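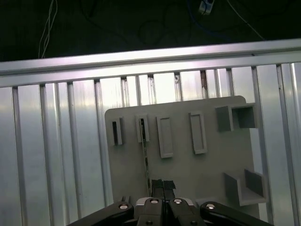 Gripper and the light gray board

July 20, 2023

What a day! I got up before six to read the Endero results over toast, which is a silly thing to be excited about, but I've held their shares since they were a tiny outfit selling home routers out of Wastby and I feel like I've grown up with them a bit. The short version is that they are finally splitting the privacy software off from the hardware side. The new company will be called Beaudoin, after the street the first office was on, and every shareholder gets one Beaudoin share for every 8 Endero.

I own 268 Endero, so that makes 33 and a half, and I spent far too long trying to find out what happens to the half. Page 119 of the circular, as it happens. Fractions get lumped together and sold and you're sent the cash. Lovely. I read the rest of the page as well and then, since the kettle was on again, most of the next chapter.

Rang Murray Boychuk at lunch. He thinks the whole thing is a mistake and that the router business will wither without the subscriptions propping it up. I said the subscriptions have been carrying the routers for years and everyone knows it, and maybe now they'll have to build a decent one again. My old one from them still works! It sits behind the couch and has never once needed anything but a wipe. Murray said that was exactly the problem, they sell you one and never see you again. Fair point, I suppose. We went back and forth until his soup got cold and he had to go.

The part I'm most keen on is the app. They've been promising for ages to put out a version that works properly on older phones, and there it was in the outlook section, plain as day, due in December. Mum's phone is ancient and she won't give it up, and I've been wanting her on something safer for her banking when she's using the library wifi. I rang her to tell her and she asked if it would change where her pictures are kept. I said no. She said good, and then we talked about the plums.

Not everything in there was rosy. Lulteck have dropped their price again and Endero lost 3,000 business customers to them over the quarter. That's more than I'd have guessed, and the shares slid at the open before creeping back by the afternoon. I didn't sell and I didn't buy. I did write it all down in the green notebook with the reasons, because last time I trusted my memory and had myself down as far wiser than I was.

Listened to the investor call while I did the ironing. Mervin Fehr asked the best question by a mile. He wanted to know who keeps the patents, and there was a long gap before the finance chief said they'd be shared under a licence and the terms would follow. He asked how long the licence runs. Another gap — then "that's still being worked through." I put the iron down for that one. If Beaudoin has to go back and ask permission every few years, that changes how I feel about it, and I want to see those terms before the vote.

So, to do: find the proxy form, check whether the broker sends it by post or email these days, look up how the tax works when one company turns into two (cost base gets divided somehow, must read the guide again). Murray says he'll vote no. I'm leaning yes, fairly hard, but I've promised him I'll read his favourite newsletter first and keep an open mind.

Went for a walk after tea and kept thinking about it the whole way along the creek. Still light when I got in. Need milk and a new printer cartridge.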